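Search products, part numbers... Go

Lekota Bin Picking Starter Package
Planning and ordering information, revised 15 Sep 2020

The Lekota package is for shops that want to pick mixed parts out of an open bin and don't have a cell to do it in yet. It covers the gripper, the cable kit, the bin and the setup visit. The arm is quoted separately, as many buyers already own one.

What to budget for

The gripper and its bracket are the largest single item. After that, plan for hoses and cables, which wear faster than anything else on the arm and should be ordered with one spare set. Bins are cheap by comparison. They get scratched and the bottoms scuff, but this does not affect picking unless your vision system is sensitive to glare. Buy two so that one can be filled while the other is in use.

You do not need a finished workstation to run a trial. A solid table and a pair of clamps are enough for most part tests, and Tuswood will accept results from a bench trial when preparing a quote. Long, flat-sided parts are a fair test for a first trial because they come to rest at odd angles and close to the walls, where a finger has less room to get in.

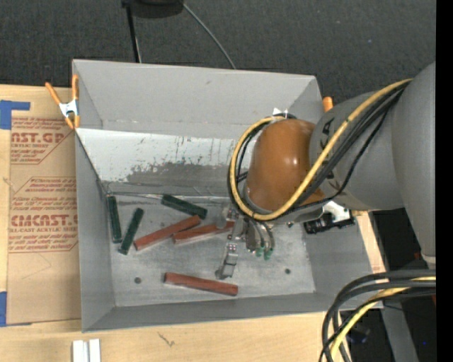

Before you order

Send us the following:

- Part drawings or samples, up to 5 part types
- Weight of the heaviest part
- Inside dimensions of your current bins, including wall slope
- Make and reach of the arm, if you have one
- Air supply at the cell, if any

Sample parts are returned after testing. Parts with oil on them should be bagged.

Lead time and terms

Standard lead time is 11 weeks from purchase order. Orders placed before the end of October ship from current stock while it lasts. The bench trial is billed at $225 per part type and is credited against the package price if you order. Setup and operator training are quoted at 80 hours for a single cell. Travel is extra.

The Nastus cable kit is included. If your arm routes cables on the outside, ask for the longer version, and leave slack at the wrist for full rotation.

Contact

Hsiu-ying Chiu, equipment sales, Tuswood. Quotes are valid for one quarter.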